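Went to the open day at the Faltedari lab in July. Notes in order, for anyone working on two-arm cells.

1/ Format: short talk by Rocío Quezada on cell layout, then the floor. 74 visitors signed in. Talk slides will go up later, she said. I asked for the calibration notes as well.

2/ The cell I spent my time at is called Sosa. Two arms, one shared table, one tray. The task is simple on paper: small parts and a tray both arms can reach.

3/ Kausar Bajwa ran the demo. His point was that reach overlap costs more planning time than the grasp does. Matches what we see at Bridedbridge with longer arms.

4/ Asked about the tape grid. It's for resetting part positions between runs. He reads out a cell, someone places the part. No projector, no printed markers. Cheap, and you can redo a line in a minute.

5/ Downside: tape lifts. Ends curl, lines drift, and then your "same cell" is a few millimeters off. He re-tapes when it bothers the results.

6/ Paper under the tape gets scuffed too. If your vision model is sensitive to background, vary it on purpose. Rocío's view, and I agree.

7/ Sosa, from the head, the side and the wrist:
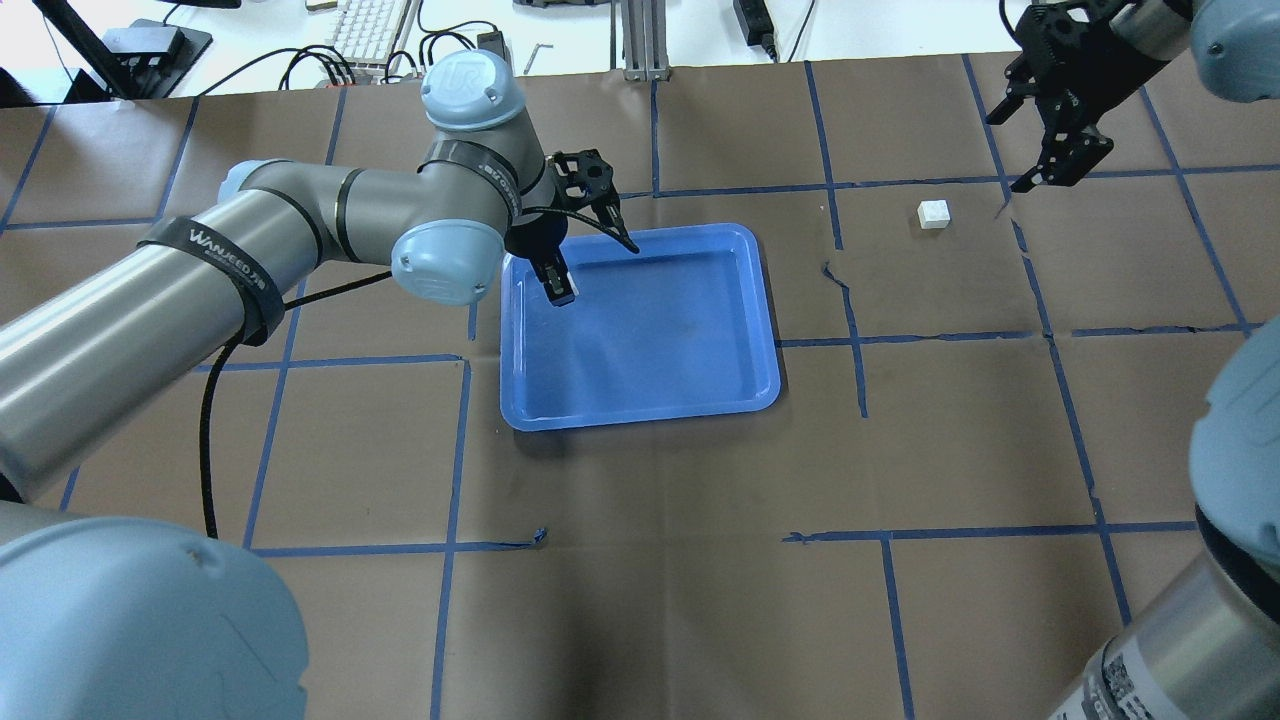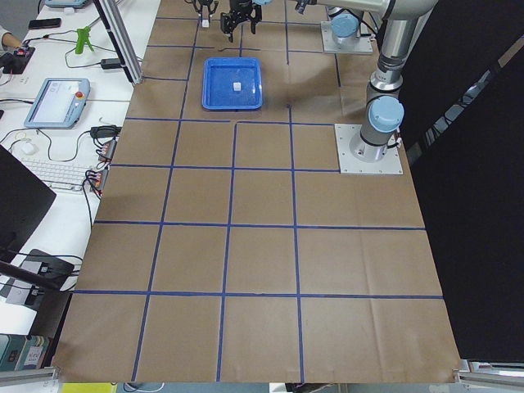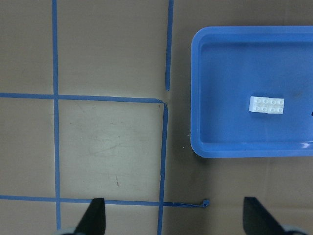 8/ Scheduling software is Arby, in-house. One arm holds a lock on the tray zone, the other waits outside it. Crude but readable. I'd take a lock I can debug over a planner I can't.

9/ Open question from the Q&A: what happens when a grasp fails while the lock is held? Current answer is a timeout of 2 seconds, then retreat. Kausar wants it tied to gripper feedback instead.

10/ Cable routing came up twice. They route along the arm where they can and leave slack at the wrist. Still the first thing they check when a run stops early.

11/ Next open day has no date yet. Will post the slides link under this when I get it.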